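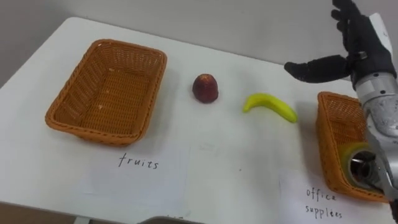
Brekitz basket sorting, README

Hi! I'm Matěj Kollár, and I put this set together with Rozália Lukáč. It's a pile of teleoperated episodes for one job: take things off a white table and put them in the right wicker basket – fruits in one, office supplies in the other. The labels are handwritten on paper and we kept them that way, so please don't swap in clean printed text when you train.

What you get

606 episodes, 337 of them with fruit only. Each one has a head view, a fixed room view, joint states and a one-line instruction. I held back 200 for testing (they're in the Lau folder, don't peek!).

A few starting states already have something in a basket. Check the first image of the episode before you assume both are empty.

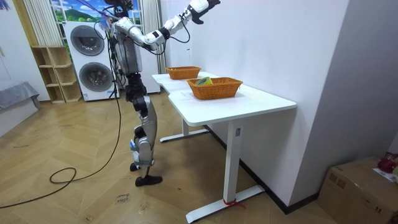 Known problems

The arm hides a lot of the office supplies basket in the head view, so use the room view for that side. Rozália found 4 episodes with the wrong instruction – they're listed in skip.txt and I'll fix them in the next release.

Last edit: Thu 22 March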